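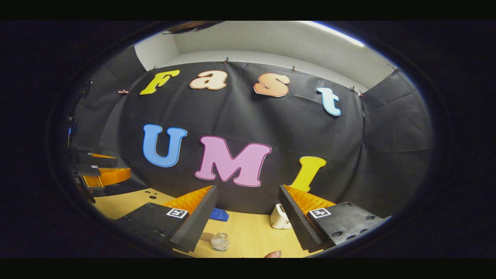 # Skiltbridge boss log

2 min read

Data card for the raid timing sheets from Skiltbridge, the co-op monster game. Started as a private spreadsheet, Niamh Duggan cleaned it up in July, now it's here. Still rough.

## What's in it

1,358 fights, one row each. All against the Cletton (the big horned one from the free update). Every row is a full party of four. Solo runs were dropped, too few and the health scaling is different anyway.

Columns:

- run_id
- party — weapon types, comma separated, always alphabetical
- phase_2_start — seconds from first hit
- enrage_count
- cart_count — times anyone fainted
- result — win, fail, abandon
- patch

## Where it came from

Players typed in their own runs after each fight. Hatem Ramadan checked the ones with video, the rest are taken on trust. Nearly 17 percent have video. Column for that is coming, sorry.

## Known problems

- Abandoned fights are under-reported. People don't log the embarassing ones.
- enrage_count before patch 2 is guesswork, the red glow didn't always show for clients. Use from patch 2 onwards if you care.
- Some party rows still say "lance" where they mean "gunlance". Sang-wook Yeom fixed the obvious ones.
- Times are to the second only. Don't try frame stuff with this.
- Lots of hammer players — that's our Discord, not the game.

## Using it

Plain CSV, UTF-8, header on first line. Blank means not recorded, 0 means zero, please dont mix them up in your charts. Load fight.csv first, then join patches.csv on patch.

Fine to reuse for guides or videos, just link back. No player names in the file, and we won't send them if you ask.

## Fixes

Open an issue with the run_id and what's wrong. Hyun-seo Choo merges most evenings. New runs go in the form, not as a pull request.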